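Workshop Notes | Tools & Upkeep

Fresh Pads, Square Fingers: Looking After the Skerken Hand Gripper
By Aiman Chin
December

The Skerken has had a busy season, and I finally got to spend a whole Saturday on its upkeep, which (I admit it) is my favorite kind of Saturday. A hand-held gripper looks like such a simple thing next to a full arm. You squeeze, two fingers close, the camera sees what the fingers see. But when the fingers are even slightly out of line, every recording you make with it carries that error along, and it's much nicer to fix the tool than to sort through the recordings later!

So, pads first. Ours are the magenta ribbed ones, one on the inner face of each finger, and they live a hard life. Grit gets down between the ribs and a quick wipe over the top won't reach it. I use a soft toothbrush and lukewarm water with one drop of dish soap, brushing along the ribs, and then I leave the gripper standing open until the pads are dry all the way down. Please don't use solvent on them. We lost a pair that way at Honcombe last spring and they went shiny as candy.

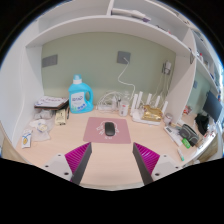
The mounting blocks come next. Each finger bolts to its white block with small screws, and those screws love to creep. Put the driver in by hand, snug them down a little at a time, going back and forth between them, and stop when they stop. The blocks are printed, so they'll let you keep turning well past the point where you should have quit. If a screw spins without biting, swap the block. There are spares in the Valusstead drawer, bagged left and right, and I've gone through and marked the bags so you can tell which is which without opening them.

Once everything is snug, close the fingers slowly and watch the pads meet. They should touch along the whole length at the same moment. If the tips kiss first, back the screws off a hair, press the fingers together with your other hand, and tighten again while they're held. This is the part I love, because when it's right you can feel it in the trigger.

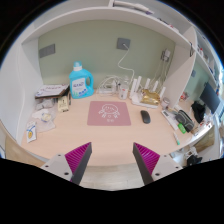 Then do the open and close count. Rizal Nasution wrote a neat little script for this, and it reads the finger opening straight off the camera view. You run 18 slow squeezes, all the way out and all the way in, and it gives you one number for fully open. Before I started, ours read 339. After new screws on the left block it came up to 343, and it stayed there on 3 runs in a row. I did a small dance. Write your number on the card in the case along with your initials, so the next person has something to compare against.

Last thing is a short practice session in an ordinary, lived-in spot, a desk or a kitchen counter with all its usual stuff on it. Go for something light, something slippery and something with a handle, and listen while you squeeze. A click usually means a loose block. A squeak is nearly always soap you didn't rinse out (guess how I know).

Yusof has asked for the gripper next, so if you want it before then, put your name on the sheet by the door.

Filed under: Grippers, Maintenance, Shop Know-How

Comments

padprinter: Does the toothbrush trick work on the older smooth pads too? Mine are getting grabby on one side only.

Aiman Chin: Yes, just go lighter! One side only sounds like alignment to me, so check how they meet first.

Rizal Nasution: Script now saves the last reading, so you can skip the card if you forget a pen. Please still do the card.

tln_bench: Ran the squeezes last night and had the click. Loose block, right side.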